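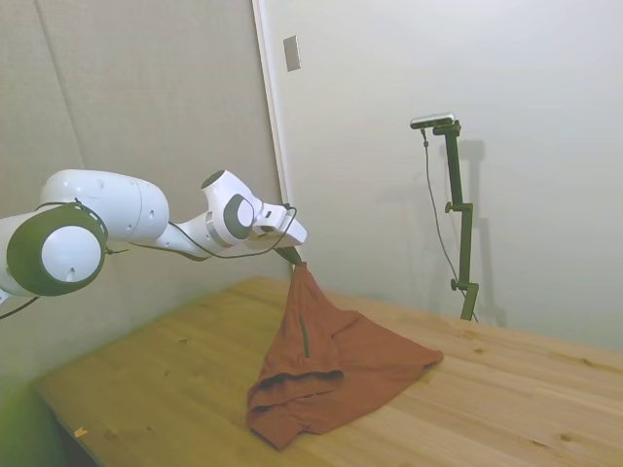

Every piece of clothing you own is full of clues about how it was made, and you can start finding them today! Lift some cloth by one small pinch, like the orange cloth here, and watch it turn into a tent. The sides slope down in folds, a corner pokes out, and a darker line runs down the middle. That line is a seam, where pieces of fabric are joined together.

## Be a seam detective

Pick a T-shirt from your drawer and turn it inside out. Can you find:

- the seams down the sides?
- the seams where the sleeves join on?
- the hem, where the bottom edge is doubled over and stitched?

Feel the hem between your fingers. It's thicker, isn't it? Folding the edge over hides the raw end of the cloth so it won't fray.

Murali Nadar, who teaches sewing in Evbridge, once found 9 seams in a single school shirt. Now try pinching yours in the middle and lifting it up. Then pinch it by a sleeve. You get a completely different shape each time!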